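Skurnden wrist-view demonstrations

Teleoperated and hand-guided episodes, wrist camera only. 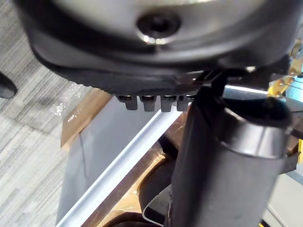
The set holds 2,054 episodes recorded by Gunnel Sandberg and two other operators. In 2,000 of them the arm was driven by remote control; the rest were shown by hand, with the operator moving the arm directly. The field "mode" tells them apart.

Layout
episodes/ – one folder per episode, with video and joint log
splits/ – train and test lists
notes.txt – operator remarks, free text

Known issues
Part of the view is always taken up by the wrist and gripper – we left this uncropped. Joint logs from the Prutov controller start a little before the video. Use the offset in each folder.

Changes
Version 3, 17/10/2018: duplicate episodes removed, test list redone.
Version 2: hand-guided episodes added.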